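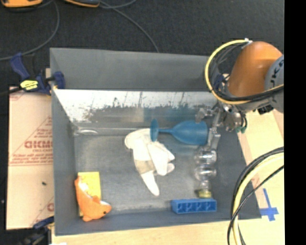
阅读时长 8 分钟

院子里办酒,杯子到底用玻璃还是塑料?吵了一礼拜了

楼主 糯米不粘锅
发表于 2026年3月28日

先说情况。我妹结婚,不去酒店,在我姑家院子里办。草地加一小块石板,桌子椅子已经定好了,菜是镇上师傅来做,酒水和杯子归我管。

现在卡在杯子上。我妈说必须玻璃,塑料的像吃盒饭,亲戚要讲闲话。我妹说随便。妹夫说塑料,小孩多,石板上摔一个就是一地碴子,还有人光脚踩草。

预算杯子这块 1000 块封顶,含洗含运。租玻璃的问了一家,押金另算,破一个赔一个,赔价比买还贵,气人。

我自己偏塑料高脚杯,首图里蓝色那种,有脚有杆,至少看着像个酒杯。但没用过,不知道倒红酒什么样,会不会有味儿,用完能不能再用。

有办过的说说。急,下礼拜就要定。

1楼 半桶水
玻璃。
一辈子一次的事,不差这点。

2楼 阿黛在晾衣服
我站妹夫。去年我表哥也是院子里办,租的玻璃杯,敬酒敬到一半有人把杯子放椅子腿边上,后面的人一脚。血倒是没流多少,但是新娘子裙边全是酒。后来收拾草地,碎片根本捡不干净,他家狗好久没让进院子。

3楼 半桶水
回复 2楼:那是人的问题,放桌上不就完了。

4楼 阿黛在晾衣服
回复 3楼:喝多的人你让他放桌上??

5楼 Akash Mathur
我在外面做过几年宴会服务,讲一点实际的。

塑料杯分好多种,别一锅端。最便宜的那种硬脆,透明度高,刚拿出来很像玻璃,但一捏就裂,裂口照样割手。韧一点的摸起来没那么亮,摔了弹一下,能反复洗。你要的是后面这种。问卖家材质,说不清楚的就别买。

还有杆和底。很多高脚塑料杯是底座和杯身分开发货,自己扣上去的。扣不紧的话端起来底掉了,敬酒的时候特别尴尬。一定先买两只试,装满水,拎着杆走几圈。

红酒倒进有颜色的杯子里看不出颜色,发黑。蓝杯子装白葡萄酒、汽水、气泡水好看,装红的不行。

6楼 糯米不粘锅(楼主)
回复 5楼:啊这个没想到,我们主要就是红的。那透明的?

7楼 Akash Mathur
回复 6楼:红的用透明,小孩桌用彩色,大人小孩也不会拿混。小孩桌别给高脚,给平底的。

8楼 芝麻开不了门
小孩桌平底杯+1。高脚的小孩一定会拿来干杯,然后一定会倒。我家那个能干杯干一下午。

9楼 老宋家的葡萄架
楼主妈妈说得没错啊。老一辈看的就是个体面。你桌布铺得再好,上面摆塑料杯,拍出来就是不一样。我嫁女儿那会儿全套玻璃,自己家凑的加邻居借的,花样都不一样,没人嫌。

10楼 芝麻开不了门
回复 9楼:借的杯子怎么还啊,谁家是谁家的不乱吗

11楼 老宋家的葡萄架
回复 10楼:底下贴胶布写名字。洗的时候别泡,泡了就掉。有一家的到现在也没对上,在我柜子里呢。

12楼 Nathalie Charbonneau
我在国内住了很久,自己的婚礼也是院子里。我们是主桌玻璃,其余塑料。主桌是坐着的,有人照看,也最常被拍到。其余的人走来走去,塑料没有人抱怨。

我婆婆开始也反对。后来她自己拿着塑料杯跳舞去了。

13楼 半桶水
回复 12楼:主桌跟别桌不一样,更要被讲闲话吧。分三六九等。

14楼 Nathalie Charbonneau
回复 13楼:没有听到。也许背后有。

15楼 糯米不粘锅(楼主)
主桌玻璃这个可以!我妈应该能接受。刚打电话问了,她说“考虑考虑”,那就是有戏。

那买哪个牌子。搜了一圈,Furico 和 Jovel 都有透明高脚的,价格差挺多,看图一模一样。有人用过没

16楼 阿黛在晾衣服
Jovel 我买过,露营用的。杯口有一圈合模线,喝的时候刮嘴唇,不疼但是膈应。洗了几次开始发雾。便宜是真便宜。

17楼 Hagos Derese
Furico 的好一点,杯口磨过。缺点是杆短,手大的人不好拿,只能抱着杯肚子。我手大,所以意见也大。

发雾是因为用了粗的那面擦吧?塑料只能用软布,热水也别太热。

18楼 阿黛在晾衣服
回复 17楼:……可能是。我是用钢丝球的😂

19楼 Hagos Derese
回复 18楼:那不怪 Jovel。

20楼 不吃香菜协会
插一嘴 为什么不用一次性纸杯 又不碎又不用洗
(逃

21楼 半桶水
回复 20楼:叉出去

22楼 老宋家的葡萄架
回复 20楼:纸杯喝喜酒,我要是亲家当场走人。

23楼 不吃香菜协会
好吧 我们那边真的都用纸杯 红色的 印个喜字 一摞摞放桌上 没人走

24楼 Sunita Sandhu
各地不一样,别互相看不上。我去过的乡下酒席,有用碗喝的,我觉得最好,稳,风也吹不倒。

说到风。楼主,院子里有风没有?空的塑料高脚杯特别轻,头重脚轻,一阵风全倒,滚到草里。我们那次下午起风,没倒酒的杯子在桌上躺了一片。后来改成倒扣着收在盘子里,来人才翻过来。

25楼 糯米不粘锅(楼主)
回复 24楼:有风,我姑家在坡上……那完了

26楼 Sunita Sandhu
回复 25楼:没完。别提前摆。放在一张酒水桌上,箱子别拆太早,谁来谁拿。还省了摆桌的人手。

27楼 Akash Mathur
同意 26楼。另外酒水桌放背风那边,别放大门口,大家会堵在那儿不进去。冰桶在桌子底下,别在上面,桌布湿了很难看。

28楼 半桶水
玻璃就没这个问题。沉。

29楼 芝麻开不了门
回复 28楼:你是卖玻璃的吗

30楼 半桶水
回复 29楼:不是,就是觉得塑料碰杯没声音。敬酒“噗”一下,没意思。

31楼 老宋家的葡萄架
回复 30楼:这个说到我心里去了。听不见响,算什么敬酒。

32楼 糯米不粘锅(楼主)
哈哈哈我妈原话也是这个,没响儿。

33楼 Pramila Uniyal
洗的问题没人讲,我来讲。

玻璃杯如果是自家洗,一定想好谁洗、在哪儿洗。院子里的水龙头出来冷水,杯口的口红和油冲不掉。第二天早上全家宿醉站在那儿洗杯子,我经历过,不想再来。

主桌的玻璃杯前一天晚上洗好,倒扣在干净毛巾上晾,上桌之前戴白布手套再擦一遍,手指印就没了。手套要不掉毛的,掉毛的越擦越糟。不要对着杯子哈气,客人看见不好。

塑料的不用擦那么仔细,擦太使劲会起静电,反而吸灰。甩干就行。

34楼 糯米不粘锅(楼主)
回复 33楼:静电!怪不得我家保鲜盒老是一层毛

35楼 Hagos Derese
塑料杯有味儿的话,拆了先洗,敞着晾一晚。闷在箱子里的最重。晾完还有味的直接退。

36楼 阿黛在晾衣服
补充,别买带金边的。看着贵气,一洗就掉,掉得还不均匀,像长癣。

37楼 不吃香菜协会
那 Maurya 呢 我姐推荐的 说是又透又不碎

38楼 Sunita Sandhu
回复 37楼:杯子可以,送货慢。我 1 月下单,催了好几回。赶时间的别碰。

39楼 老宋家的葡萄架
小年轻什么都网上买,到了不好再退,来来回回日子就过了。去镇上批发市场看看,拿在手里掂一掂,什么都知道了。

40楼 糯米不粘锅(楼主)
回复 39楼:市场去过了阿姨,只有一次性的和那种刻花大扎杯……

41楼 老宋家的葡萄架
回复 40楼:扎杯好啊。

42楼 芝麻开不了门
扎杯敬红酒,画面太美

43楼 半桶水
说句公道话,扎杯有把手,新郎一圈敬下来不会手滑。我收回塑料杯的意见,我现在站扎杯。

44楼 Nathalie Charbonneau
垃圾也要想一下。塑料杯用完请准备一个单独的箱子,写上“杯子放这里”,不然客人会跟骨头、纸巾一起扔进垃圾袋,你再挑出来洗,心情很差。

我们剩下的杯子分给了邻居。夏天大家还在用。

45楼 阿黛在晾衣服
对对对 箱子要放在显眼的地方,不是放厨房门后。我表哥就放厨房门后了,没一个人找着。

46楼 Pramila Uniyal
还有给杯子做记号。大家放下就忘了哪个是自己的,又去拿新的,杯子一会儿就不够了。杆上系根细绳或者套个纸圈,写名字。小孩喜欢做这个,正好给他们找点事。

47楼 不吃香菜协会
我上次参加的是贴贴纸 一个大爷贴脑门上了 贴了一天

48楼 Akash Mathur
数量别按人头卡死,多备。不管玻璃塑料,永远不够。

49楼 糯米不粘锅(楼主)
好,汇报一下进度,刚跟家里开完会(吵完架)。

主桌玻璃,用我姑柜子里那套,不租了。别的桌透明塑料高脚,Furico,先拍 2 只来试,按 5楼说的装水拎着走。小孩桌彩色平底。酒水桌放房子背风那边,不提前摆杯。箱子我来写字。

我妈提了一个条件,敬酒那一轮,新郎新娘手里必须是玻璃的,要有响儿。妹夫说行。两个玻璃的跟一桌塑料的碰,到底有没有响我也不知道,在说吧。

50楼 半桶水
没有响。我刚在厨房试了。玻璃碰塑料,还是“噗”。

51楼 Hagos Derese
回复 50楼:他真的去试了。

52楼 Nathalie Charbonneau
可以让新人两个先互相碰一下,有响,再转过去敬大家。

53楼 老宋家的葡萄架
回复 52楼:外国媳妇脑子活。就这么办。

54楼 糯米不粘锅(楼主)
回复 52楼:转给我妈了,她回了个大拇指!!

另外谁知道醒酒器在院子里要不要盖,虫子多。Havex 有个带盖的,看着像腌咸菜的坛子。

55楼 Pramila Uniyal
盖。不用买,干净纱布,四角坠几颗珠子。果汁壶也要盖,蜜蜂比小孩来得快。

56楼 芝麻开不了门
果汁提前别加冰啊,化了没味道。冰另外放,自己夹。

57楼 半桶水
所以真的不考虑扎杯?

58楼 糯米不粘锅(楼主)
回复 57楼:给你单独备一个,来喝喜酒不

59楼 半桶水
来。地址私我。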